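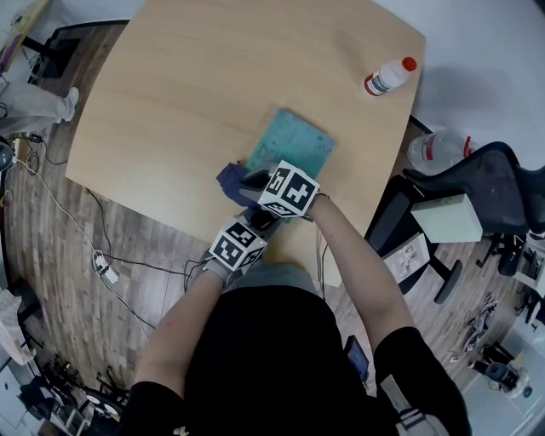 In defense of the rag

I have been wiping down the same kind of board for most of my working life, and I would like to put in a word for the old cloth. I mean the soft, dark, shapeless sort that used to be a T-shirt or a pillowcase and has since been washed until it gave up all ambition.

My sister-in-law, bless her, gave me a Keton board eraser last March, and it came with a refill pack of 100 wipes. It's a handsome thing. It also pushes the ink around in a big gray swoosh, and by the time I'd gone over the spot 3 times I could still read the grocery list from the week before (we needed onions, apparently, and so did the board).

A rag bunches up. You can lean on it, find the one stubborn corner where somebody pressed too hard with the marker, and work at it with a knuckle through the cloth. Then you turn it over and there's a clean side waiting, and after that you fold it and there's another! I had a Kuvow spray for the bad stains, and I'll admit I still reach for it now and then, but 2 squirts is plenty and the elbow does the rest.

Will you get every ghost of every old note? No, and I've made my peace with that. I rather like a board that shows a little of what has been worked out on it. Mine at home has a faint long division in one corner that must be roughly ten years old by now, and the kids who did it are both in college.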